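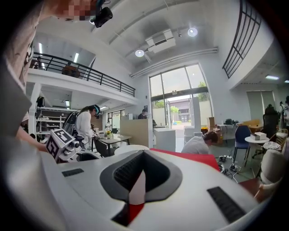 4. Setting up the lounge with small tables and mixed chairs

This section of the Ranolcombe room guide covers the ground floor under the balcony. Read it through once before moving anything. The earlier version promised a finished room in 10 minutes. Peninah Nyaga and I have both tried, and we don't believe it.

4.1 Tables

1. Put the small round tables out first. They look as if they will take a full tea tray. Treat that as a hope until you have tried yours with the tray on it.

2. Give each round table one chair to begin with. Two is said to be comfortable. It may be, for people who keep their elbows in.

3. Keep the wooden table near the wall. The old plan had it in the middle of the floor, where it was supposed to "invite conversation". It invited coats.

4. Limit what goes on top. A tissue box is useful. A small vase of yellow flowers is pleasant enough, though I doubt it does the work the Butico leaflet claims for it. Small figurines are optional and have to be lifted every time someone wipes down.

Note: If a table rocks, turn it a little before folding card under a foot. Half the time the fault is in the floor.

4.2 Chairs

5. Don't try to match the chairs. We have navy blue, black, brown and wicker, and no arrangement has ever made them look like a set.

6. Use the black office chair for whoever is on the desk that day. Guests roll about in it.

7. Leave the patterned cushion on the wicker chair. Some people find it soft. I find it slides.

8. Take off anything hung over a chair before you shift it — fabric drags and catches underfoot.

Caution: Chairs kept up behind the balcony railing stay there unless two people are free to bring them down the stairs. Do not pass furniture over the railing, however quick it looks.

4.3 Power and cables

9. Place the power strip before the seating is final. The guide from Marnuvero says the opposite, and following it means crawling between chair legs.

10. Run cables along the wall where they will reach. Cable tape is sold as a cure for tripping. It helps for an afternoon, then the corners lift.

Caution: Do not stand a vase on a table directly above the power strip.

4.4 Boxes and storage

11. Flatten cardboard boxes once they are empty. "Keeping one just in case" is how the last pile started.

12. Put spare cloths and cups in the white storage unit. Labels are on order from Barasa, and I will mention them again when I have seen them.

Corrections to Esther Temba at the front desk, please, with the step number.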